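Category: Workshop Storage > Bins, Boxes and Small Tools

Clamps in open plastic bins: wall flex?

grainline_41
I'm moving my clamps out of a drawer and into thin-walled translucent boxes, the Trorby type, no lids. Load per box would be a few C-clamps and a bag of small hardware. Question is whether the long walls bow over time. Shelf depth is 350 mm, so the boxes go in end first.

pfalz_t
They bow if you carry them by one end. Sitting on a shelf, no. I've had a row of them loaded since November and the rims are still straight.

Skarneck_user
Disagree. Mine bowed on the shelf. Cast clamps, 5 kg in one box, and the rim opened up enough that the next box wouldn't slide in. I moved everything to Grestudberg crates and the problem went away.

pfalz_t
5 kg is well past what I'd put in a box with walls that thin. Different load, different result.

Anqi Cai
Posted May 2, 2025
I keep mine out on the table while I decide on shelving, so no data on long-term bow. Same table throughout:

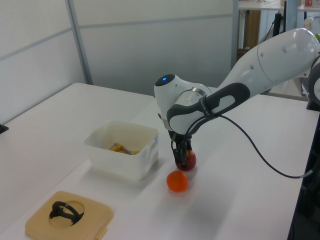
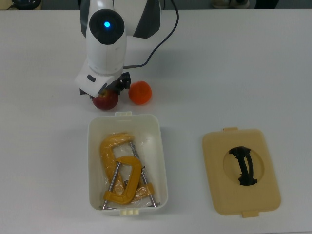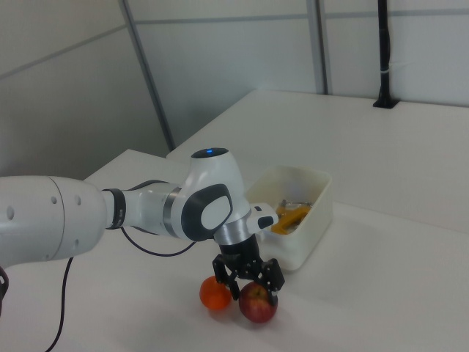
On the load question I'm closer to pfalz_t. Two things matter more to me than wall thickness: where the weight sits, and whether the hardware is loose or bagged. In the second picture the clear bag is inside the box with the two yellow C-clamps on top of it and partly in it, and that is the order I'd keep. Bag first, steel on top. Clamp screws set directly on a thin floor put the load on a small area. The larger clamp can lie at an angle if it needs to. I would not stack a second box on the rim.

grainline_41
Bag underneath makes sense. Does it slow you down when you need something out of the bag?

Anqi Cai
Yes. You lift the clamps out first. If you're in the bag every day, give it its own box.

Skarneck_user
Or use a crate with a ribbed floor and skip the bag. Still my recommendation for anything heavy. I'd also keep fruit off the same table as oily clamps, but that's a separate thread.

pfalz_t
Ribbed floors collect filings. Pick your problem.

grainline_41
Going with 2 boxes per shelf, bag at the bottom, and I'll weigh them before they go up. There's a store in Toledo with the boxes in stock.

Contact us | Forum rules | © Workshop Storage Board | Back to top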